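Why Does Ice Cream Melt?

Ice cream is a mix of solid, liquid and gas, all in one scoop. To see why it melts, you first need to know what is in it.
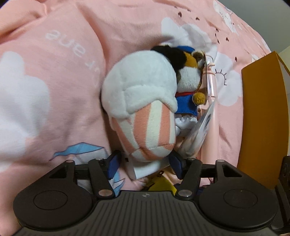
What is ice cream made of?

Most ice cream starts with milk, cream and sugar. The mix is stirred while it freezes. Stirring does two jobs. It keeps the ice crystals small, so the ice cream feels smooth on your tongue, and it traps tiny bubbles of air.

Between the crystals and the bubbles there is a thick, sugary syrup. Sugar makes water harder to freeze, so some of this syrup stays liquid even in the freezer.

What happens when it warms up?

Heat moves from warm things to cold things. On a summer day, heat moves from the air into your ice cream. Your hand and your tongue warm it too.

The ice crystals take in this heat and turn to water. The water thins the syrup, and the syrup starts to run. The air bubbles escape and the scoop sinks.

Can you freeze it again?

You can, but it won't be the same. The water freezes into bigger crystals, and much of the air is gone. Refrozen ice cream is hard and crunchy. Ice cream that has fully melted should be thrown away, as germs can grow in warm milk.

Try it yourself

Put one scoop of ice cream in a bowl and one ice cube in another bowl. Leave them side by side on a table. Check them every 4 minutes and draw what you see. Which one changes shape first? Then try again with a wide, flat dish and a tall cup.

Words to know

Crystal: a solid with its tiny parts lined up in a pattern.
Melt: to change from a solid to a liquid.
Syrup: a thick liquid with a lot of sugar in it.

Written by Asuka Wada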